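Wenville Library Sale, Day One!

Mon 26 September

I took the day off work for the fall book sale in Wenville and I'd do it again tomorrow if they'd let me. Doors opened at 9 and I was already in line with two empty tote bags and a thermos, feeling like a kid outside a candy store.

They had nearly 2000 books this time (the spring sale in March was much smaller), and the mystery section was so good! I found the second and third Kouris paperbacks, the ones with the old painted covers, and a gardening book from the 60s with somebody's notes penciled all through it. She, or he, had very strong feelings about tomatoes. I read half of it on the bus home and nearly missed my stop at Simisgate.

My best find was a beat-up copy of Danora, a sea story I read to pieces when I was twelve and haven't seen anywhere in years. Page 255 has the storm chapter, and yes, I turned straight to it standing up in the aisle with people squeezing past me.

The sale runs one more day and everything left over goes for 2 dollars a bag. I'm going back after work for cookbooks, and maybe one more look through the mysteries, just in case I missed the first Kouris.

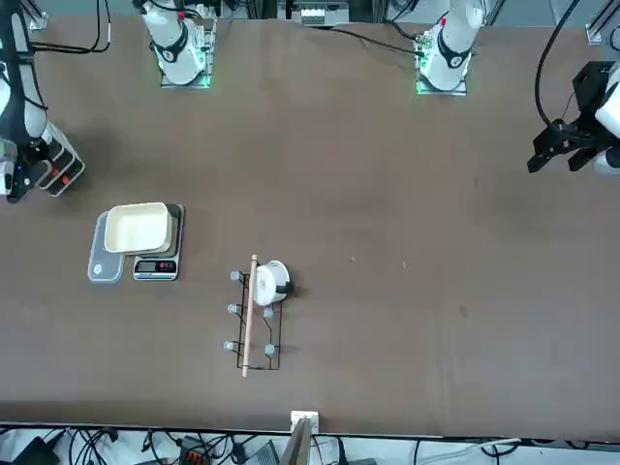 Spyros Papadakis: I picked up that first Kouris in the spring and I'm done with it, so it's yours if you want it. Does your Danora still have the map inside the cover? Mine was torn out.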